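Hand visibility rule for head-mounted recording of household tasks: how strict should we be?

Posted by Samira Hakim in Robot Learning & Data Collection

We are writing the recording rules for a small project at Vullell. People wear a head camera at home and do ordinary chores: wiping counters, folding towels, emptying bins. The recordings go into training data for a two-armed mobile robot. Our first batch was 4,000 clips and the reviewers did not agree with each other on which ones to throw out.

The main trouble is the draft rule on hands. It says "both hands must be in view for the whole task." Reviewer A rejects a clip when a thumb leaves the picture for a moment. Reviewer B accepts clips where one hand is out of sight for most of it, provided the other hand is doing the work. Both say they are following the rule.

I also need advice on these points:

- whether short tasks such as throwing something away should be recorded one item at a time or with both hands at once
- whether the room should be tidied first
- how much of the wearer's own body is acceptable

I have looked for a published standard that covers this and have not found one that gets down to this level. If your group has a written rule that held up with more than one reviewer, I would like to see the wording.

Li-hua Kwok

I wrote the wearer guide for the Dustdale recordings and went through the same argument. The wording "for the whole task" is your problem. It has no start and no end, and it treats walking across the room the same as picking up a cup.

We split it into contact and travel. Contact begins just before a hand touches or releases something and ends just after. During contact, every hand that is holding or touching an object has to be visible, fingers included, and so does the place the object is going. During travel we don't care where the hands are. The rule in our guide reads:

"From the moment before touch to the moment after release, the working hand or hands and the target must both be visible. If either is lost for more than 2 seconds, mark the segment as failed. Keep the rest of the clip."

That last sentence matters. We used to throw out the full clip for one bad segment and lost a lot of usable material.

For throwing things away, the part we check is the release. A wearer tends to look down at the bin, see that it's in the right place, and look up again before letting go. The camera goes up with the head and you get a picture of a wall. Tell people to keep their face pointed at the opening until their hands are empty.

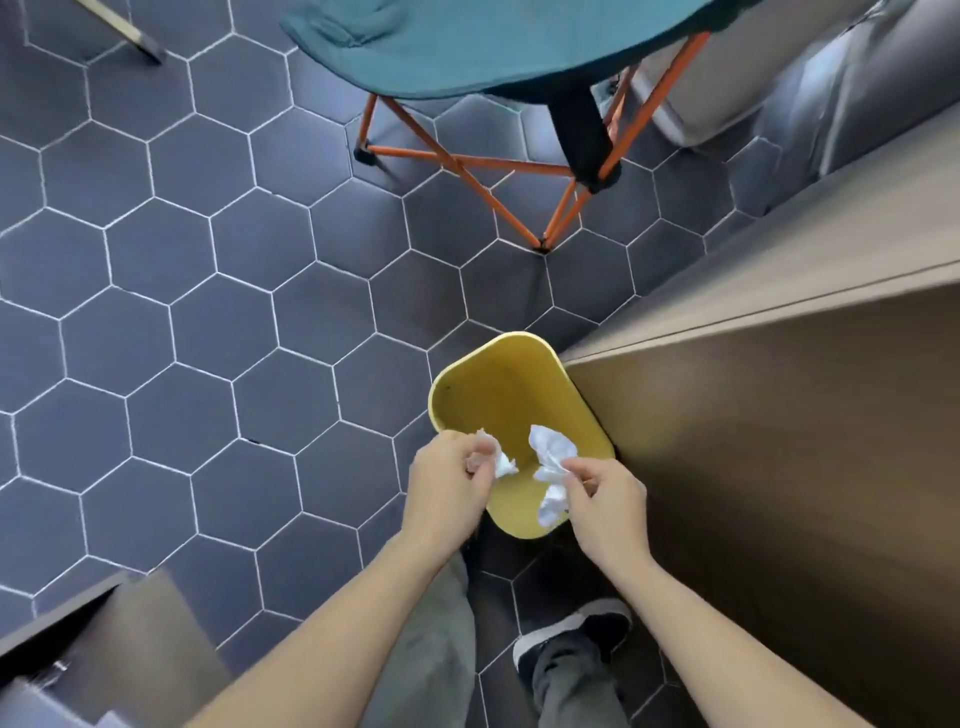
The other instruction that helped was to pause for a beat above the target before letting go. Keep it short. If people hold still too long, the motion becomes unnatural and you end up teaching the robot to hesitate.

One item or both hands: record both ways, but label them separately. A two-handed drop has two release events and they are rarely at the same time. Our annotators mark left and right on their own tracks. If your tool only has one track, fix that before you collect more, as going back over old clips took us 3 passes.

On tidying, we say no. The wearer removes anything private (mail, medicine bottles, family photos, screens that are on) and leaves the rest where it is. Chairs, shoes, cabinets close to the bin, all of that stays. A robot going into a home will meet furniture near the bin. If the first thing you do is clear a circle on the floor, your clips only cover cleared floors.

Legs and feet are fine with us. So are forearms. Faces in mirrors are not, and neither is anyone who hasn't signed the form.

skadthorpe_ops

We just use 60 percent. If both hands are visible for 60 percent of the clip it passes. A script does it so there is no arguing. Works for us.

Samira Hakim

Thanks to you both. skadthorpe_ops, does your script know which 60 percent? A clip where the hands are in view the entire time except at the release would pass, and that is the part I need.

skadthorpe_ops

No, it only counts. We have somebody spot check.

M. Lahlou

I agree with most of what Li-hua wrote. A few additions from the review side.

Put accepted and rejected samples next to the rule. Written rules drift. Two reviewers will read "visible" differently until they have looked at the same borderline clips together. We keep a page of those and add to it when a dispute is settled, with the decision and one line on why.

Decide what "visible" means for a hand that is partly behind an object. Ours says the fingertips can be hidden by the object being held, but the wrist and the back of the hand cannot both be missing.

Check lens distortion before you write any rule about the edge of the picture. On a wide lens, straight lines on a floor bend near the corners, and a hand out there gets stretched as well. We tell reviewers to treat a hand in the outer corner as lost. It's stricter than it needs to be, but reviewers apply it the same way.

Last, have both reviewers do the same set without talking, then compare. Do that again whenever the guide changes. Ours changed in April and agreement dropped for a while, mostly over the word "target."

Samira Hakim

I'm going to try the contact and travel split on part of the first batch and have both reviewers redo it. I'll post the numbers when I have them. The private items list is going in too. Ours only mentioned faces.

Related discussions
Marking release events when both hands are full
Consent forms for shared apartments
How long should a wearer session be before a break?
Chest mount or head mount for kitchen tasks
Reviewer agreement: what score is good enough?

Contact the moderators | Community rules | Privacy | Copyright held by individual posters | Back to top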